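**Tool library in Asstead adds hard cases to its loan list**

The Asstead tool library will start lending its larger kits in hard-shell cases from March, replacing the canvas bags it has used since it opened. The change covers 40 kits, mostly drills, sanders and tiling sets, and follows a winter of complaints about missing bits and split seams.

Kevin Nic Giolla, who runs the library from the old Lostodent print works on Seixas Road, said the bags had cost more in lost parts than they saved on the shelf. Members paid for 3,000 loans last year, and a fair share of the bags came back with something left behind in a shed or a car boot.

The new cases are secondhand and do not match. The big ones are tan, with ribbed lids and black latches along the front, and will hold the heavier kits. Each is being opened up, checked over and given a list of contents inside the lid before it goes out. Plush blankets are being kept for wrapping anything that rattles. 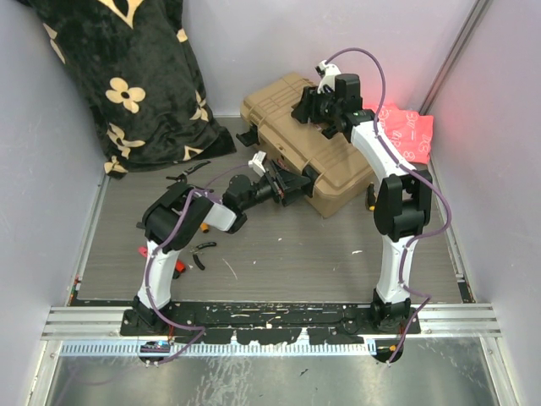
Edivaldo Toledo has borrowed from the library for 6 years and is less sure about the switch. The bags could be slung over a shoulder on the bus, he said, and a full case is a lot to carry up to the flats at Nutuvside. He would like the library to keep a few bags back for people without a car, even if it means checking them more often.

Nic Giolla said that was possible for the lighter kits. Hand tools such as screwdrivers and pliers will still go out loose or in small pouches, and the loan fee stays at £4 whichever way a kit is packed. Cases returned with a broken latch will be mended in the workshop - members will not be charged unless the lid itself is cracked.

The library is open until 6 in the evening. Anyone with a spare hard case in working order can leave it at the front counter, and the foam inserts are wanted too, even if they have been cut.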